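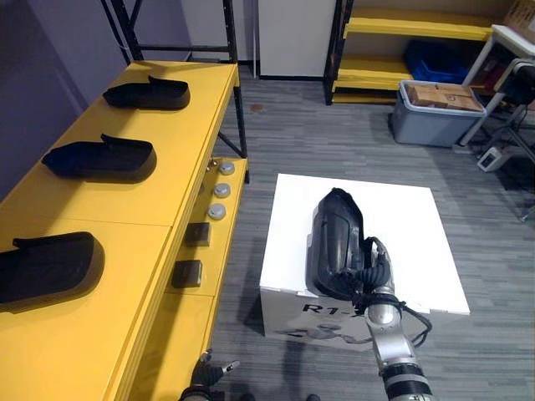 Why are customers at the Pladville branch receiving two shipping confirmation messages for a single order?
The order system resends a confirmation whenever the mail relay fails to acknowledge the first message within 13 seconds. The first message is usually delivered as well, and the customer receives both.

Ticket subject: Duplicate shipping confirmations
Reported by: Bemport Customer Service Desk
Assigned to: Marthinus Adams, Messaging Support
Priority: Medium
Status: Resolved, monitoring

Summary of report
The Customer Service Desk advised that calls about repeated confirmation messages had increased since the July maintenance window. Customers were concerned that they had been charged twice. Billing records were checked for all accounts named in the report, and no duplicate charge was found. The fault is limited to outgoing mail.

Entry 1 — M. Adams
Reviewed the send log for the Pladville branch. The log shows 3,504 confirmation messages against a much lower number of orders. Each duplicate carries the same order number as the original but a new message number, so the relay treats it as separate mail. The Oosthuizen branch uses the same order system and shows no duplicates.

Entry 2 — M. Adams
Compared settings between the two branches. Oosthuizen sends through the new relay. Pladville was still pointed at the old one, which closes its connections slowly when the queue passes roughly 2,000 messages. Requested approval to change the relay address at Pladville.
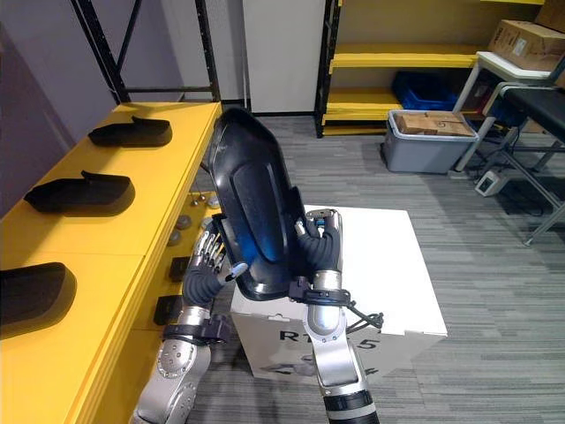

Molded black part and white carton, Pladville

Entry 3 — S. Eyvindsson, Change Approval
Approved for Saturday, outside order hours. The queue must be drained before the change is made. Any message still waiting at that time is to be exported and held, and must not be released until it has been compared with the send log.

Entry 4 — M. Adams
Change completed. Nine messages remained in the queue and were exported. Seven had already been delivered and were discarded. The other two were released by hand. Test orders placed from the service account produced one confirmation each. The resend timer has been left at its present value, as a longer wait would delay the notice sent to the carrier.

Entry 5 — Bemport Customer Service Desk
No new calls on this matter. One customer has asked for written assurance that a single payment was taken. Please advise on wording.

Entry 6 — S. Eyvindsson
Use the standard billing letter and quote the order number only. Do not quote message numbers. The old relay address is still listed in the Plarneck setup guide — a separate ticket has been opened to correct it.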